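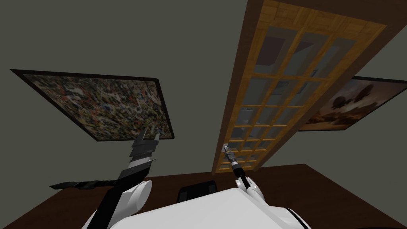 Both arms up in the Sonham practice room, seen from the robot's head.

I've been putting off writing up Kureo until I'd got past the honeymoon stage, and after a good long stretch of using it most evenings I think I'm there. Kureo is a program for recording demonstrations with a simulated two-armed robot. You drive the arms about, it saves what the cameras see and what the joints do, and at the end you have a pile of examples to train a policy on. I bought the home licence in September, having outgrown Clullby, which I still like but which only ever gave me one arm and one fixed viewpoint.

Setting it up was easier than I feared. It took me 26 minutes from unpacking the download to waggling a gripper, and a fair bit of that was me hunting for a cable. You get three views of each run, one from the head and one from each wrist, all recorded together, and you can flick between them while you drive. I use a pair of cheap hand controllers. The manual says a mouse and keyboard will do and I suppose they will, if you've got the patience of a heron!

The room that comes with it is called Sonham, and I'm fond of it. Grey-green walls, a big glazed door, and paintings hung about the place, one of them a proper splattery abstract that I'd quite happily have over the sofa. It does matter for the training too, as a busy canvas gives the wrist cameras something to latch on to. Swing the wrist away towards plain wall and there's very little in view to tell one position from another. My first policy went all vague whenever that happened, and drifted. I now try to start my runs from lots of different wrist angles (tilted, low, hard up against the picture) so that it gets used to odd views early on.
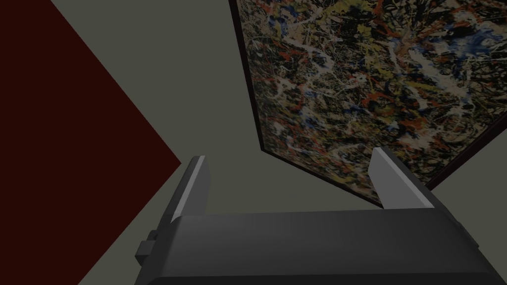
The fingers are the bit I'd most like improved. They're modelled as plain, hard-edged blocks, and while that's fine for learning where they are, I'd have liked some sort of soft pad for the closer work. The open and close response is lovely, though. There's a slider for how quickly the grip follows your trigger and I've got mine set to 5, a touch slower than it comes out of the box, which took the snatchiness out of my recordings. If you only change one setting, change that one.

Recording itself is a single button. Press it, do the job, press it again, and you're asked to keep or bin. I bin a lot. My friend Arwel Hughes keeps nearly everything, including the runs where he's dithered for ages with the gripper hanging open in mid-air, and then grumbles that his robot dithers. Well, yes! It learned from you, mate. We did once swap sets for a weekend and his policy perked up no end on my tidier runs, though mine also came out a bit more forgiving for having some of his muddles in it, so I've loosened up a little about what goes in the bin.

Storage is where you'll feel it. Three video streams add up fast, and by the time I'd reached 3,000 runs my spare drive was groaning. There's a compact format tucked away under the export menu and I wish I'd found it sooner. Do check a few of the small files by eye before you delete the big ones, as the dark parts of the gripper housing can go to mush and you lose the edge of it.

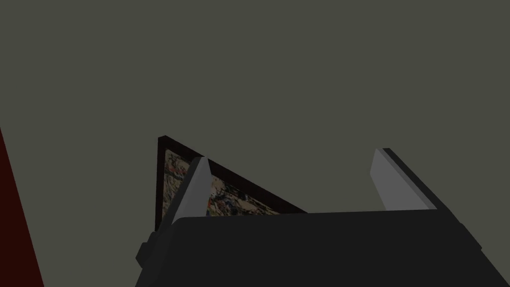

Then there's the replay tool, which I use more than I expected to. You can scrub through a run with the wrist view and the joint readings side by side, trim off the dead time at either end and mark where each part of the job begins. Trimming matters more than you'd think. Leave a couple of seconds of stillness on the front of every run and your robot will learn to stand there admiring the wall.

My grumbles, in no order. The head view sits at a funny tilt if you start with the body leaning, and putting it level means going back through the setup page. The undo only goes back one step. Labels can't be edited in bulk, so when I'd spelt "release" wrong on a whole evening's work I had to fix every one by hand. And the help pages are thin on anything to do with using both arms together, which is the very thing most people will be buying it for.

I did try the Sachdeva package on a month's trial before settling. It looks prettier and its surfaces have more texture to them, but it ran like treacle on my machine and I kept losing runs when it froze. Kureo has crashed on me once, and it had saved everything up to the last button press.

I'd give it four out of five. The licence runs for 12 months and I'll be renewing mine, though I've written to them about the bulk labels and I'll add a note under this if they reply.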